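Skitum-users mailing list
Subject: Re: [skitum-users] Switch task, wrist view and where to put the reset
From: Vibeke Laxdal

Hi everyone,

Thanks for being so patient with me, May has been a blur over here and I've been meaning to answer this properly since the Mulldale meetup (which was lovely, by the way, and I still owe someone for the coffee).

On the list, Skov wrote:
> We've moved the switch task over to the new planner and I'm getting
> odd behaviour near the end of the approach. The arm comes down well,
> then the target starts hopping between two yaw values. I have 3000
> episodes logged and 89 of them do this. Is it the pose estimator or
> the planner? Happy to send the seeds.

Please do send the seeds! My money is on the estimator. When the hand gets in close, the wrist view holds the OFF label at one end, the red ON label at the other, and a good helping of gripper in front, and that doesn't leave the fit much outline to work with.

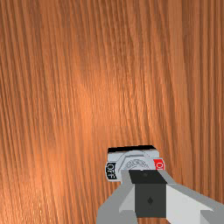
Does the planner need a fresh pose on every tick? It can run on a held pose for the last part of the descent, and in the Plundiseck branch that is now the default whenever the fit score drops below your threshold.

If you'd like to try it, set hold_pose to true in the task file and leave the filter window alone for now. I fiddled with both at once and lost a whole afternoon working out which one had done what. The outside camera is worth logging alongside, even at a low rate, as it makes it so much easier to tell a wandering estimate from a wandering arm.

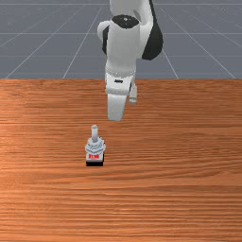 Outside view, gripper open above the object.

I replayed seed 2249 and seed 2494 back to back with the pose held, and neither one hopped. Two seeds prove very little, of course, so I'd be grateful if you could run your own set before we all get excited. While you're in there, have a look at the label matcher too. It wants both labels whole, and when the red one runs out of view it quietly falls back to fitting the plate by itself, so the yaw can flip end for end.
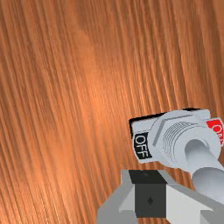 I'd also move the reset so it happens before the estimator starts up. At the moment the first pose after a reset is sometimes left over from the previous episode, and the filter takes a few ticks to forget it. I have a small patch for that, though it needs a tidy and a better name for the flag. I'll post it to the list once the tests behave on my machine.

Cheers,
Vibeke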